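The Bolger Quay raid

The Bolger Quay raid was an armed robbery at the ferry port of Girkden, and if you grew up along that bit of coast, as I did, you'll have heard at least three versions of it before you left primary school. I've tried to stick to what came out in court (with the odd detour, sorry). Four masked people came in by rubber dinghy just before six in the morning, one October, and left with 428 sealed packets of watches and jewellery that customs had been holding for a smuggling case. 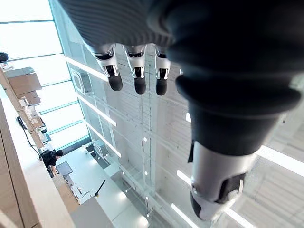

Background

Girkden was a sleepy port until the Horel ferry started, and then it was suddenly a very handy one! Small, costly things came over in car doors and spare wheels, and customs kept whatever they found in a store behind the ticket hall. The store had a decent lock and a rather less decent alarm, which only rang inside the building. Barbara Kaczorowski, who ran the customs post, had asked for a line to the police station in Colel and was still waiting for it when the raid happened.

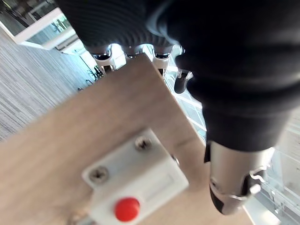

Everyone in town seems to have known about that alarm, by the way, including my aunt, who sold tea on the quay and had never set foot in the place. At the trial the defence made a great deal of this. If the whole town knew, they said, then the gang needn't have had any help from inside. The jury didn't buy it, and I can't say I would have either, given that the raiders walked straight past two other storerooms without trying the doors.

The raid

The night clerk, Genowefa Mazurek, was told to lie on the floor and was not hurt. She later said that one of the four kept calling her "madam", a detail the papers loved. The whole thing took 11 minutes. The dinghy was found the next afternoon on the shingle below Colel, with its engine gone.

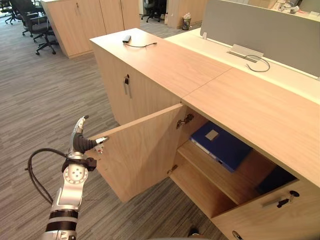
Office cabinet in light wood, with a desk and grey divider behind

Arrests and trial

Two sisters-in-law, Jolanta Nowakowski and Zuzanna Pietrzak, were picked up at Horel with 56 of the packets in a pushchair. Both pleaded guilty and got nine years. A port cleaner was convicted of passing on the shift times,

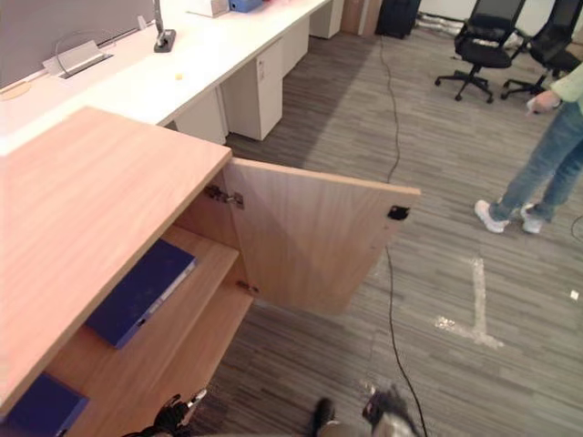
and she served a little under half of her sentence before an appeal court cut it. The other two raiders were never named. There was talk of a reward of up to a tenth of the value, but I've not found any record of it being paid, and the remaining packets are still missing.

The store itself was pulled down when the ferry terminal was rebuilt, and the customs post moved to Colel. Jolanta Kozłowski's booklet on the case is the best thing to read if you can get hold of a copy (the library in Girkden has one, though you have to ask at the desk).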